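Planning an Equipment Purchase – Notes for Week 3

Last time we got as far as the wish list, and I promised we would come back to the part everyone finds dull and then wishes they had done properly, the budget. So pour yourself something warm and let's go through it slowly.

Our running case is Probert, a small shop that wants hand-held grippers for recording tasks, with a robot arm to follow later. In February they had two quotes on the table, one from Iva and one from Plisia. The Plisia price looked lower by a good margin, until you read down to the finger pads, which were sold separately at 334 dollars a set. Pads wear. If you buy one set per gripper and no spares, you have bought yourself a quiet month somewhere down the line.

Please split your own budget sheet into three parts: what you pay once, what you pay again and again (pads, markers, batteries, cables), and what you pay in people's time. That last one is nearly always left blank, and in the Probert case it came to over half the total – do have a look at the Nudora worksheet if you don't believe me!

Think about floor space too. Grippers are small, but the people using them need elbow room, a table, and a place to put things down.

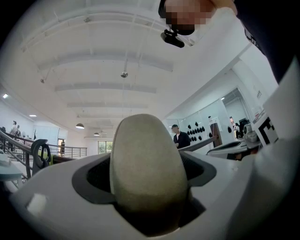 Figure 2. Hand-held gripper with its pad and square marker, and a second white gripper at the right.

For next week, bring your sheet with all three parts filled in, even if some of the numbers are guesses. Mark the guesses with a G, and write down who you would call to get a real price.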